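Ticket 142: Visitor demo, simulated tray lift, stalls at "ready"
Queue: Wosura Open Day support
Product: Kartha (simulation and control front end)
Site: Skondport showroom, bay 2
Reported by: Hafiz Sopacua
Priority: Medium (changed from Low by reporter)
Status: Open

September 22, 2025, 9:12
Opened by Hafiz Sopacua

I run the visitor side at Skondport. The Kartha demo is the one with two arms, a tray and a pair of cubes, all in simulation, on the big screen. The plan for the open day is that a visitor presses Start, the two hands take the tray by its sides and lift it level, and we all talk about how useful that is.

On Friday's dry run the hands went to the tray and stayed there. Status line says "ready". Ready for what, it doesn't say. I pressed Start again and got the same word. Closing the demo and opening it again cured it for one run, then it came back.

I was told in May that this demo "runs itself". I would like to know who has watched it do that, and for how long.

9:40
Reply from Kartha support

Thanks for the report. Please confirm the build, whether you are on the showroom PC or a laptop, and whether the scene was reset between runs. Could you also attach a render from the point where it stops?

10:05
Hafiz Sopacua

Showroom PC. The build is whatever the Uvholm team installed, and the About box is blank, so you may want a second ticket for that. Scene was reset with the Reset button each time. The render is from a run this morning, default viewpoint, yellow cube on the left and the pinkish-purple one on the right.

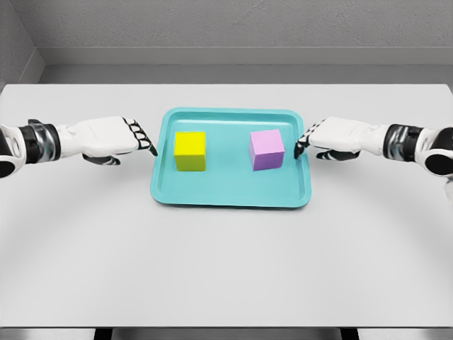

I left it alone for 40 seconds and then pressed Start twice more. No error in the log window. The last line is "approach complete", followed by nothing. If the approach is complete I'd expect the grasp to begin, but I only work here.

10:31
Reply from Kartha support

The pose looks like our pre-grasp pose, so the approach planner is probably fine. The step after that waits for a contact check, and the check has a timeout. On older builds the timeout ends quietly and the controller goes back to "ready". Please try this:

1. Close the demo completely.
2. Open Settings, then Contact, and set the timeout to 50.
3. Tick "Report timeout in log".
4. Reset the scene and press Start once only.

10:58
Hafiz Sopacua

Done as written. First run: tray went up, came down, very nice. Second run: stalled, and now the log says "contact timeout, left". So the message works, which I suppose is progress.

Before you suggest it, the cubes are not the cause. I deleted both and ran with the tray bare and it still stalled on the left. Put them back afterward.

Also, 50 what? The box has no unit next to it.

11:20
Reply from Kartha support

Simulation steps. We'll add the label. The left-side timeout is useful. Reset may be restoring the tray but leaving the left hand's contact state from the previous run. That would explain why a fresh launch works once. Until there is a patch, use File, Reload Scene in place of the Reset button.

11:52
Hafiz Sopacua

Reload Scene: I did it before every run for half an hour and had no stalls. I'm not calling it fixed. A visitor isn't going to open the File menu, so one of my staff has to stand there and do it between groups, and the card on the stand says "fully autonomous". I've asked Wosura marketing to change the card. They asked whether "mostly autonomous" would do. I said to take the line off.

Two more questions, both of which a visitor asked me last year and I couldn't answer:

Has this lift been run on the real arms with this same controller, or only in simulation? If only in simulation, the stand should say so in letters people can read.

And does the demo still work if someone drags the tray off to one side first? The children will drag it. They drag everything.

12:15
Reply from Kartha support

On the first: simulation only for this controller version. Please do put that on the stand. On the second: small moves are handled. If the tray is out of reach the planner should refuse and say so, but we haven't tested that on the showroom build. You can lock the tray under Scene, Objects, Tray, Fixed Start.

12:44
Hafiz Sopacua

Locked. Tried to drag it, couldn't, good. It still lifts when Start is pressed.

Leave this ticket open until the Reset button does what it says. I'll run it again on the morning of the open day before the doors open, and if it stalls I'm switching the bay to the recorded video, labeled as a recording.

13:02
Status changed by Kartha support: Open to Workaround provided
Linked: blank About box on showroom build

13:04
Status changed by Hafiz Sopacua: Workaround provided to Open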